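The Pen Pot

My aunt left me her writing table, or she would have done if it had fitted through the door of 18 Uibo Lane, which it did not, so what I got in the end was her pen pot. It was black wire mesh, the sort that Firker's used to sell by the till, and it had stood at her elbow through every letter she ever wrote me. She wrote a great many - there were 200 in the biscuit tin when I last sat down with it, and I had lost a good few in the move from Stanelar.

She was particular about pens. One to write with, one in case, and the rest were clutter, she said, and clutter made a person write long letters. (Hers ran to five pages, both sides.) So when I finally had a table of my own, a wide white one with nothing on it, I set the pot down and thought it looked a bit lonely, and also rather pleased with itself, the way she did when the house was quiet and the post had gone.
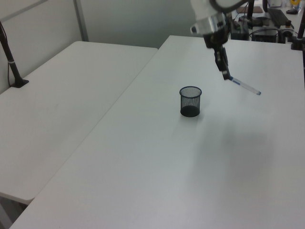
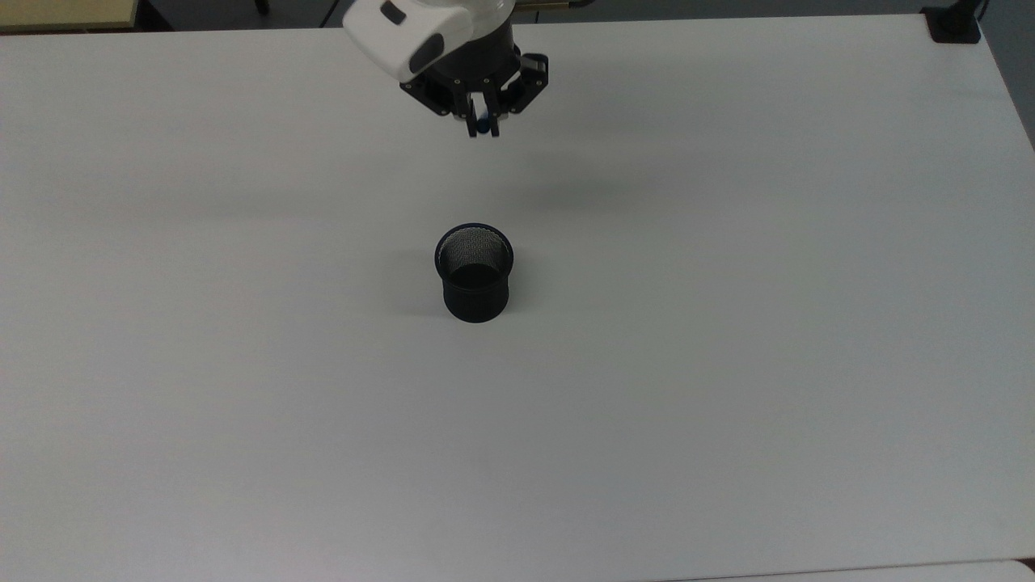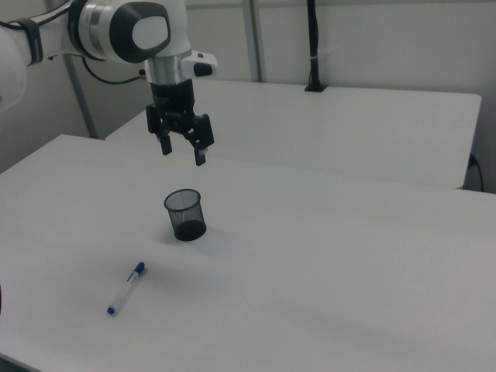 I began that October evening with "Dear Auntie", out of habit, and kept going past supper. I told her the rent, and the price of stamps, and that the bus to Zesex still left early if the driver was cold. Then I folded it up, found the tin, and had to press quite hard to get the lid back on.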